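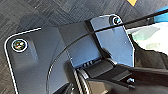
Coetzee

Ticket: Plelby two-door wardrobe, doors won't stay shut
Location: flat in Destham, main room
Status: open

The wardrobe was put up in December. For the first few weeks both doors closed and stayed closed. Now the right-hand one drifts open after a few minutes, and when I push it back the left one pops out. I have read the other tickets on this and tried most of what was suggested there. I'm logging it in order so I don't get asked to do the same things again.

Step 1 – Empty it
Support asked me to take the clothes out in case the weight was pulling the sides in. I had shirts and tops on both sides, plus a bag of shoes on the floor of the cabinet. The shoes went under the bed. The white things went over the rail by the blue seating, because the Gikby airer was already full. The right door still drifted with the cabinet empty, and it took 7 minutes to come open far enough to catch a sleeve on.
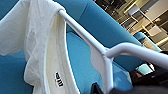

Step 2 – Level the feet
Put a spirit level across the base. It was 5 mm low at the front right. Wound the foot down until the bubble sat in the middle, then checked front to back. The doors met better at the top after that. They still didn't stay shut.

Step 3 – Hinges
Went over every hinge screw by hand. Two on the right door took half a turn, the rest were tight. Adjusted the side-to-side screw on the top hinge as in the leaflet, a quarter turn at a time. At one point it was worse than when I started, so I put it back to where it had been.

Step 4 – Hang a little back in
One black top or jacket on a white hanger, on the upper left hook, and left both doors wide open while I looked at the inside walls. The back panel is plain and I can't see any bowing in it. There is a small white tag with an orange-red stripe on the left wall, under the hook. If you need what is on it, say so and I'll copy it out.
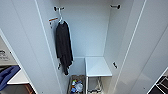 Step 5 – Doors to, overnight
Closed both by the handle at 8 in the evening and didn't touch them. By morning the right one was open again – not by much, but enough to see the hanger. Repeated it the next night with a folded card in the hinge side and got the same result.

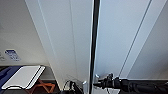
2 min read

What I'd like to know is whether the catches can be ordered separately. The parts page only lists a full door set at £50, and I don't want to pay that if the doors themselves are sound. I also need to know if the feet have to be wound up again before new catches go on.

I'm in most afternoons if someone wants to ring. The clothes are staying on the rail for now.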